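How a House Gets Its Price

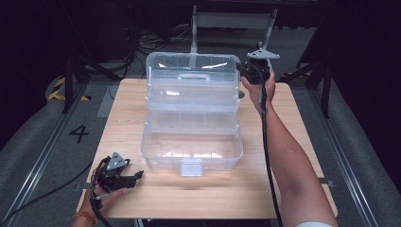

A house does not have a price printed on it when it is built. The price is worked out each time the house is sold, and it can be different each time. Several people help to work it out, and each of them has a separate job.

The seller

The seller is the person who owns the house and wants to move. The seller chooses whether to sell and when. Most sellers ask an estate agent to help them.

The estate agent

An estate agent visits the house and measures the rooms. The agent then looks up what similar houses nearby were sold for. Suppose three houses in Haldane Road have the same number of bedrooms and were all sold in the past year. Their prices give the agent a good starting point for a fourth.

The number the agent suggests is called the asking price. It is what the seller would like to be paid. A buyer may offer less. If two buyers both want the house, one of them may offer more.

What changes the price

Size matters most. The floor area of a house is measured in square metres or square feet. A small terraced house might have a floor area of 813 square feet, and a larger one in the same street might have 1,115 square feet. The larger one will usually cost more, even if both have the same front door and the same sort of roof.

Place matters too. A house near a station or a school often costs more than the same house a long way from either. Noise, flooding and a shortage of parking can bring the price down.

Condition is the state the house is in. Damp walls, old wiring and a leaking roof all cost money to repair, so a buyer will take that money off the offer. Paint makes less difference than people expect. A fresh coat in the hall might cost the seller a few tins and a weekend, but it does not add a room.

The surveyor

Before paying, a careful buyer asks a surveyor to check the house. A surveyor looks in the loft, tests the walls with a damp meter and writes a report. If the report says the gutters need £2,000 of work, the buyer may ask the seller to lower the price by that amount. This is called renegotiating. The seller can say yes, say no, or suggest a number in between.

The lender

Most buyers do not have enough money to pay for a whole house at once. They borrow the rest from a bank or building society. This loan is called a mortgage, and it is paid back a little each month, often for more than 7 years and sometimes for much longer. The lender also checks what the house is worth – it does not want to lend more than the house could be sold for.

Words to know

Asking price: the amount the seller would like.
Offer: the amount a buyer says they will pay.
Survey: a check of the building.
Mortgage: a loan used to buy a home.
Completion: the day the money is paid and the keys are handed over.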